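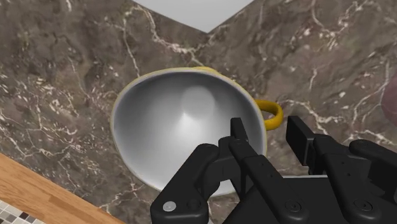

Planik sim data, weekly call, December 27, 2021

On call: Mangubat, Potgieter, Oosthuizen, Venter. Alcantara sent notes.

Count — 3,950 demos in, 323 still to review. Johannes to clear those first.

Mug task: yellow handle mug on marble stays in the set. Rim grasps only for now, one finger in the cup and one outside. Handle grasps wait for Yolandi's new labels.

Karabo wants more countertop textures. Agreed, 12 to start. Remedios will send teh list to Moodley.

Dropped cups — keep as failures, dont delete.

Next batch 100 demos, same kitchen.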